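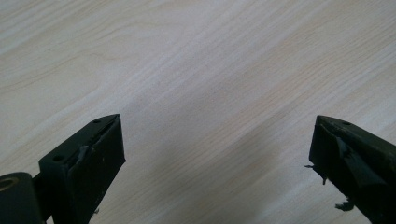
Progress report: Police Complaint Support Line, Pasby and Testa

Submitted to the Griltmont Fund
24/07/2024

1. Work done in this period

The support line helps residents who want to make a complaint about the conduct of the police, or who were witnesses and do not know what to do next. In this period we received 200 calls. Most of them came from Pasby, where the line was already known from the first year. Calls from Testa are growing slowly. We had hoped for more, and we explain the delay in section 2.

Of the people who called, 11 decided to file a formal complaint with our assistance. We helped them to write the statement, to ask for records and to keep the deadlines. Three of these complaints are now closed. In one case the department agreed that the stop was not properly recorded, and it sent a written apology to the resident. The two others were not sustained, and one of the residents is considering an appeal.

We also printed the pocket card "If You Are Stopped" in English and Spanish. We gave out 724 cards at the library, the bus station and two churches. The text of the card was checked by a lawyer before printing.

2. Difficulties

The opening of the Testa line was later than planned. The telephone company needed a signed form from the owner of the building, and the owner was abroad. During this time the calls from Testa went to the Pasby number, so no caller was refused, but the waiting time in the evening became too long.

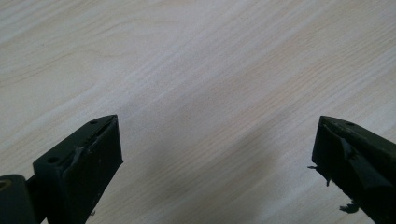 A second difficulty is the records requests. The department in Testa asks for a separate fee for each body camera recording, and it does not say the price in advance. We have written to the city clerk to ask for a published list of fees. At the time of writing we did not receive an answer.

Some callers also told us that they are afraid of being recognized in a small town. For this reason we no longer write the street name in our call notes, only the district.

3. Money

Spending is inside the budget, except for printing, where the Spanish edition of the card cost more than our estimate. We ask for permission to move the unused part of the travel line to printing. The case software from Vovine is paid until December.

4. Next steps

We will train new evening listeners for Testa and repeat the know-your-rights session in Pasby, this time with more time for questions. We will also prepare a short guide on how to appeal a complaint decision. The draft will be sent to the Fund for comments before it is printed.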